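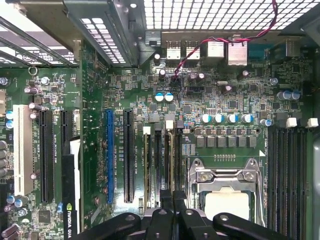
The Arm at Borbély Street

By Rosine Picard
14 November 2020

Print this story | E-mail this story

Members of the Borbély Street Workshop are reminded that under Rule 18 any machine left running after closing must have a responsible person named on the board by the door. On the night in question the name on the board was Géza Bakos, and the machine was the arm.

The arm had been assembled by members over two winters, and its program, entered in the register as Pronness, had one purpose. It was to place a memory module in a desktop computer without human help. Mr. Bakos had lent the computer. It had belonged to his late wife, who kept the accounts of the Felier ferry on it, and he had stated in writing that he did not mind what became of it.

The log shows that he signed in at the usual hour, hung up his coat and started the program. It shows also that between each attempt the arm was told to wait, and that the wait was entered by hand.
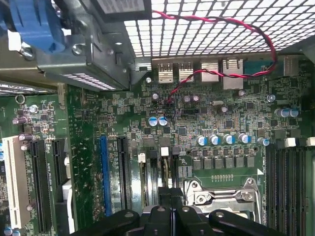
Rear ports and board, from the wrist camera.

The workshop's inquiry, held the following week, wished to know why. An attempt ought to take less than a minute. At the rate Mr. Bakos had chosen, the trials planned for August would have run on into spring.

He replied that he had been looking at the pictures. The wrist camera saved one whenever the gripper stopped, and he had never seen the inside of the thing in all the years it stood in the hall. He had paid for it. He had carried it up the stairs – twice, the first time to the wrong floor – and he had shouted at it on her behalf when the ferry figures would not print. He had supposed there would be less in it.

The inquiry asked whether this was a technical reason. Mr. Bakos said that it was not.
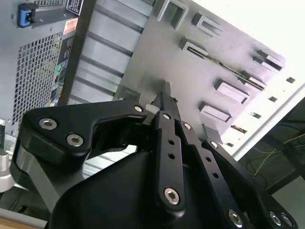 Gripper fingers at the open tower.

It was then put to him that the register held 1,917 saved pictures, of which 372 had been taken with no module assigned and no task running. He agreed that these were his. He had moved the arm by the hand control, a little at a time, until it was looking at something new. He offered to pay for the electricity.

The members withdrew to consider. The minutes of that part of the evening are short, and record only that the kettle was filled and that a proposal to restrict the hand control found no seconder. When they came back Mr. Bakos was at the bench with his coat on, and the program had been started again at its proper speed. 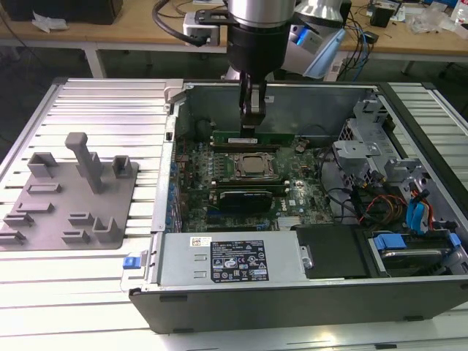 Mr. Bakos remarked that she would have had the arm doing the ferry accounts by now, and asked that the minutes show it.

They do. The wait has been left in the program as an option, and the name on the board for Saturday nights remains as it was.

Comments

Muvaveo wrote:
Our workshop has a Rule 18 as well, but it concerns the sink. I would like to read the rest of those minutes.

ferryman_k wrote:
The wrong floor! My father did the same with a piano.

Odile wrote:
Did the module ever go in? I read it again to check and you don't say.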